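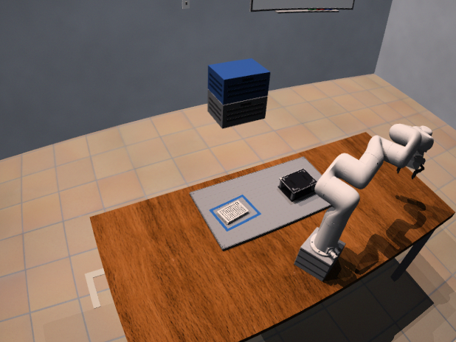 Ticket 1207
Product: Zorkano audio walks (phone app)
Walk: Hudton Old Town and Quay
Opened: 26/04/2026
Status: Closed

Problem reported
Customer bought the Hudton walk for two phones. Stops one to five played normally. At stop six, the Corn Exchange, the audio did not start and the map kept showing the previous stop. Restarting the app made no difference. The second phone did the same.

Checks
App version is current on both phones. Location is switched on and set to "always". The walk had been downloaded in full over hotel wifi, 316 MB, so signal is not the cause.
Asked customer to open the stop by hand from the list. Audio played – the file is fine.
Compared the trigger point for stop six with the street map. It sits inside the building, and the trigger radius is 27 metres. The pavement on Hostis Street is closed for works and walkers are sent along the far side, which is out of range.

Action
Trigger point moved to the corner of Hostis Street and Van Wyk Lane. Radius raised to 60 metres. Map update sent out.
Customer told to delete the walk and download it again. Purchase is kept on the account.

Reply from customer
Downloaded again and went back the next morning. Stop six started on both phones before we crossed the road. Stop seven a bit early as well but no trouble.

Follow-up
Stop seven overlaps slightly with the new radius. Left as it is for now – to be looked at in May when the pavement reopens. Ticket closed, no refund requested.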